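Workshop tips: House rules for a small robot arm on a bench

By Bartosz Sowa
February 12, 2021

These are the rules we keep taped inside the cupboard door at the Strachan workshop. They apply to any light bench arm, bought or built. If your arm came with a manual, the manual wins wherever the two disagree.

Before you switch on

1. Clear the bench down to the job. One thing to pick up and one thing to put it in is plenty for a first run. Mugs, pens and phones go on another table.

2. Put a barrier between the arm and the people. Clear acrylic sheet works well on a bench, as you can watch the work through it. Wipe it with a damp cloth and dish soap. Window spray with ammonia can craze it.
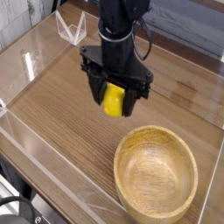
3. Find the stop button with your eyes shut. If you have to feel about for it, move it.

4. Tie back hair, roll up sleeves and take off lanyards. Same rule as the drill press.

Setting the grip

Start with the lowest grip force the software allows and go up in small steps until the piece stays put. On the Medent controller the scale runs to 800, and we start at 42 for fruit, sponges and anything else that bruises. Write the number that worked on a strip of masking tape and stick it to the box the pieces live in.

Lower into a bowl slowly. The rim is what gets hit, so teach a point straight above the middle of the bowl and come down from there. Open the fingers only when the piece is close to the bottom – a drop of even a few inches can send something round back out over the side.
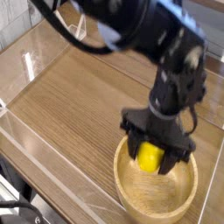 Can I reach in to straighten a piece while the arm is paused?

Press the stop first, and wait until the arm has settled. A paused program can start again from the keyboard, and whoever is at the keyboard may not be looking at your hand.

Cables

Leave slack at every joint, enough for the arm to reach its farthest point without pulling. Then run the whole program at low speed with your eye on the cables and nothing else. A loop that catches on a corner once will catch again. Use hook-and-loop straps; zip ties pulled tight will cut into the jacket over time.

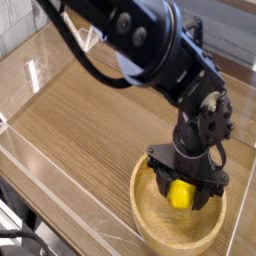 Lowered into the bowl, fingers closed on the piece.

Check the screws on the gripper every 2 weeks if the arm is used daily. We had a finger work loose in September, and the log showed 1,967 cycles since anyone had put a driver on it. A dab of Mudex medium threadlocker has held so far. Keep it off plastic parts.

Finishing up

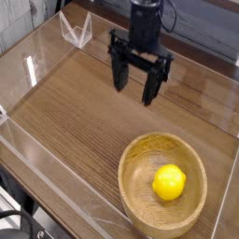 Parking is the step people skip. Pick one rest position, save it under a plain name and end every program there. It should be above the bench and away from the work, with the fingers open and empty. A lemon sitting in a wooden bowl, with bare tabletop between it and the gripper, is the kind of gap to aim for, and you can then stop the arm and lift the bowl out without brushing against anything. Switch off at the wall after that, not before. Some arms sag when the power goes, so learn what yours does while there is nothing under it.

Dust the bench with a dry cloth. We use the Clender ones, but an old T-shirt is fine. Keep sprays and oils away from the joints, and put the next person's name on the sheet before you leave.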